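Preguntas frecuentes: puesta a punto y cuidado de la pinza de mano Peltider

Página de ayuda para quienes usan la pinza en tareas con ropa y tejidos. Última revisión: 12 de noviembre de 2021.

¿Qué hay que hacer antes de la primera sesión del día?

Tres comprobaciones, siempre en el mismo orden. Primero, los dedos: se abren y se cierran a mano varias veces y se mira que no rocen con el bastidor. Después, las dos ventanas de los sensores, que se limpian con un paño de microfibra seco. Por último, los tornillos de la carcasa, que deben quedar a ras. Si alguno sobresale, se aprieta con un destornillador de estrella sin forzarlo.

¿Tengo que calibrar la apertura cada vez?

Sí, si la pinza ha estado apagada o si se han cambiado los dedos. La calibración consiste en cerrar los dedos del todo, mantenerlos así hasta oír el aviso, abrirlos al máximo y esperar al segundo aviso. Se hace en vacío, sin tela entre los dedos. Una pinza calibrada con una prenda dentro dará por cerrada una posición que no lo es y todas las lecturas de la sesión saldrán desplazadas.

¿Cómo se agarra un pantalón vaquero sin que patinen los dedos?

Por una zona con varias capas de tela. La cintura y la boca del bolsillo delantero son los mejores sitios; la pernera suelta también vale, pero pide cerrar más. El remache no debe quedar bajo la punta del dedo – raya la superficie y a la larga deja una marca que se nota en el agarre.
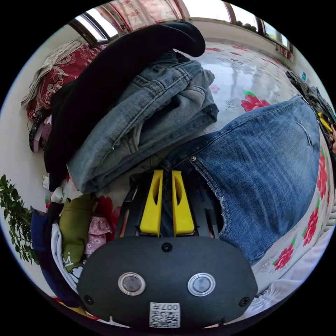 Hoja de ayuda núm. 15 – Peltider

¿Por qué los dedos son amarillos?

El color contrasta con casi toda la ropa y ayuda a localizar el borde del dedo en la grabación. Si trabaja con prendas amarillas, Harkport suministra un juego de dedos de otro color con las mismas medidas. No pinte los dedos ni les pegue cinta: cambia el grosor y hay que volver a calibrar.

¿Cada cuánto se cambian los dedos?

Con ropa fina, cada 3000 cierres. Con tela vaquera o punto grueso, cada 2000. El contador está en el menú de mantenimiento y se pone a cero a mano después del cambio. Cambie siempre los dos dedos a la vez, aunque solo uno parezca gastado. Los repuestos se piden con la referencia 435.

Para retirarlos:

Apague la pinza y espere a que se apague el piloto.
Abra los dedos al máximo.
Suelte la fijación de la base, primero la de un lado y luego la del otro.
Saque cada dedo hacia delante, sin girarlo.
Monte los nuevos, calibre y anote el cambio en la hoja de la unidad.

¿Dónde pongo la mano mientras la uso?

Detrás de la carcasa y por debajo. Es fácil que la punta de un dedo se asome entre las bases de los dedos amarillos, sobre todo al apuntar hacia abajo para recoger algo del suelo. No suele hacer daño, pero frena el cierre y puede tapar parte de lo que ven los sensores. Si le ocurre a menudo, retrase un poco el agarre y compruebe que la muñeca no queda doblada.
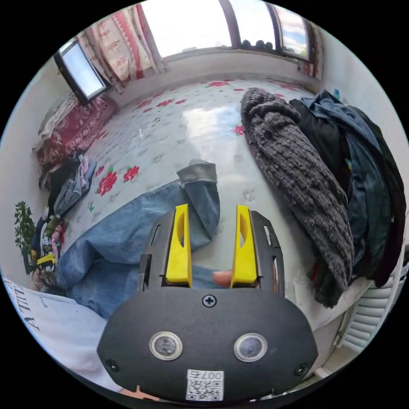 También conviene vigilar las mangas anchas y los cordones, que se meten en los huecos laterales del bastidor. Recójalos antes de empezar. Si una tela se engancha en el bastidor, abra los dedos, deje la pinza apoyada y sáquela con la otra mano; tirar de la prenda con la pinza cerrada puede desalinear los carriles.

¿Afecta la luz de una ventana?

Puede afectar. Las superficies brillantes, como una cubierta de vinilo, devuelven la luz y dejan una mancha clara donde el seguimiento pierde detalle. No hace falta trabajar a oscuras. Basta con correr la cortina o con colocarse de manera que el reflejo no caiga justo en la zona de recogida. Si al revisar la sesión aparecen saltos de posición, mire primero si coinciden con el reflejo y después si las ventanas están sucias.

¿Cómo limpio la pelusa?

Con la pinza apagada y un pincel seco de cerda blanda. La pelusa se acumula en las ranuras de los dedos y en los carriles laterales. Los hilos sueltos de un bajo deshilachado son peores, porque se enrollan en la base; se cortan con tijera pequeña y se sacan con pinzas de plástico. Nada de aire comprimido cerca de los sensores. Nada de alcohol sobre la etiqueta del código QR: sin código legible, el sistema no reconoce la unidad.

¿Se puede trabajar con dos pinzas a la vez?

Sí, y para prendas largas es lo más cómodo: una sujeta la pernera en alto y la otra queda libre sobre la ropa. Cada unidad se calibra por separado. Compruebe en la pantalla de inicio que la izquierda y la derecha están asignadas a la mano que toca; si están cambiadas, corríjalo antes de grabar, ya que después no se puede.
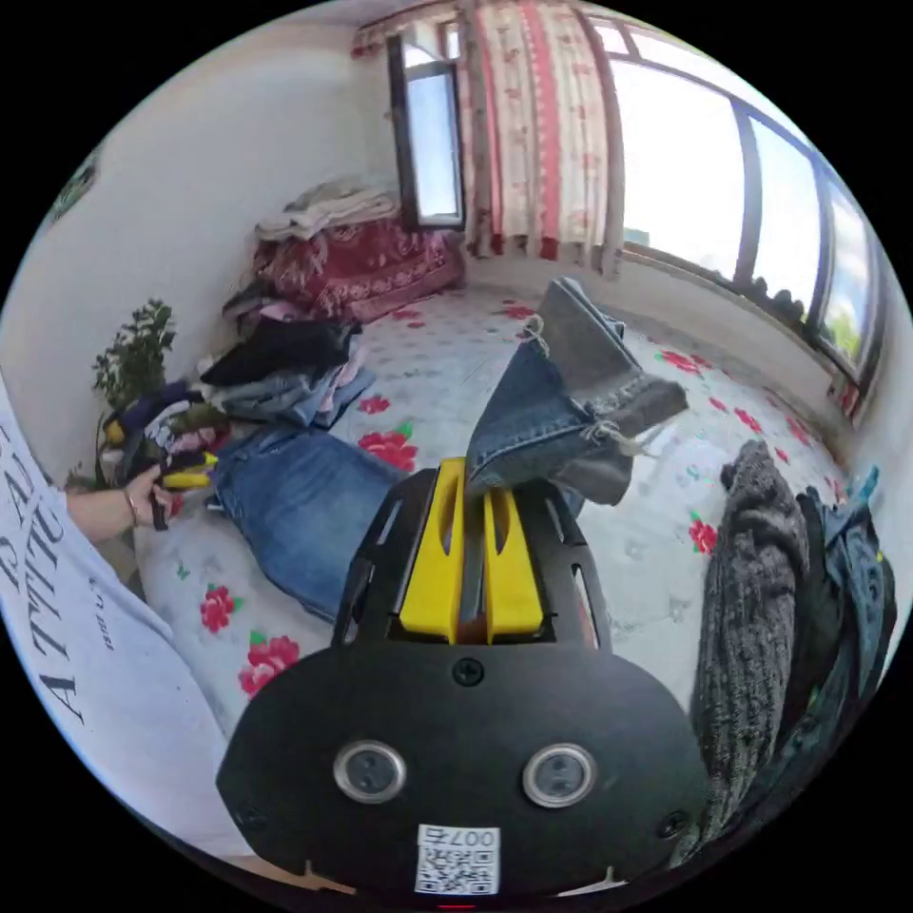 Averías y envíos al taller

Un dedo se cierra más que el otro. ¿Es grave?

Casi siempre es pelusa en un carril. Limpie, calibre y pruebe de nuevo. Si sigue igual, deje de usar la unidad y avise al taller.

¿Puedo abrir la carcasa?

No. Apretar los tornillos exteriores está permitido; quitarlos, no. Los sensores se alinean en el taller de Pluvirden y cualquier apertura obliga a repetir ese trabajo.

¿Qué mando con la pinza?

La unidad con sus dedos puestos, la hoja de mantenimiento y una nota breve con lo que falla y desde cuándo. No envíe la batería. Los cables Başaran tampoco hacen falta, salvo que la avería sea de carga.

¿Y si la etiqueta está rota?

Pida una nueva indicando el número de la unidad. Se pega en el mismo sitio, sobre la carcasa limpia y seca. Las unidades entregadas antes de junio llevan una etiqueta más pequeña; la nueva sirve igual.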